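4. Papering the Walls and Setting Out the Top

By now you have a tabletop that sits level and three walls that stand up without being held. If you have only two walls, go back to Section 3. The third one is usually still in the carton, flat against the side, pretending to be packaging.

Before you start

You will need the wallpaper panels, the paste, a smoothing brush, a sharp knife, a roll of tape, and a second person with patience. The Lenedwood paper set comes in several patterns. The steps are the same for all of them, but the illustrated ones punish mistakes more than the plain ones do.

CAUTION: Marble-pattern tops scratch. Do not trim paper on the tabletop, even with something under it, even if it's just the one cut.

4.1 Hanging the paper

1. Wipe down the walls and let them dry.

2. Lay the panels face up on the floor in the order they will hang. Check that the plants have their leaves at the top. Tanner Charbonneau, who wrote the first edition of this guide, hung an entire jungle upside down and lived with it until August.

3. Start with the back wall. Paste the wall, then hang the middle panel and work outward.

4. Brush from the center to the edges. Small bubbles will settle overnight. Large ones will not, whatever the paste tub says.

5. Fold the paper 3 inches around each corner before you start the side walls. A seam placed right in the corner opens up the first time the room gets warm.

6. Trim along the bottom with a fresh blade. Fresh means today.

NOTE: Salmon pink looks alarming while the paste is wet. Wait until morning before calling us.

4.2 Setting out the top

1. Wipe the top with a soft, damp cloth. White veins hide dried paste very well, so run a hand over the surface too.

2. Move the tape to a back corner, where you can reach it but your sleeve can't.

3. Small upright things, such as bottles and timers, can stand along the front rail. Leave a gap between them.

4. Lean flat boards against a side wall. Laid down in the middle, they collect everything else you own.

5. Keep the center of the top clear. It won't stay that way, but start as you mean to go on.

A dark top against a pink jungle is a lot to look at, and Karine Lévesque in our paper department would like it known that she recommended the gray. We still think the brown marble holds its own -- the pale streaks keep it from turning into a hole in the room. 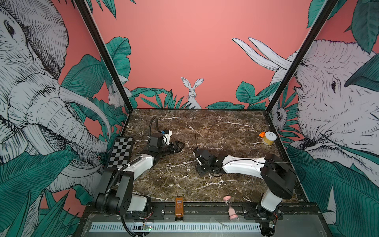
4.3 Touching up

1. Look along each wall from the side with a lamp. Lifted edges will throw a shadow.

2. Press a little paste under the edge with a fingertip, then hold it down for 4 minutes. Yes, all of them.

3. Wipe off the extra before it dries.

4. Roll up the leftover paper and keep it. You will need a patch someday, and it will be for the spot right at eye level.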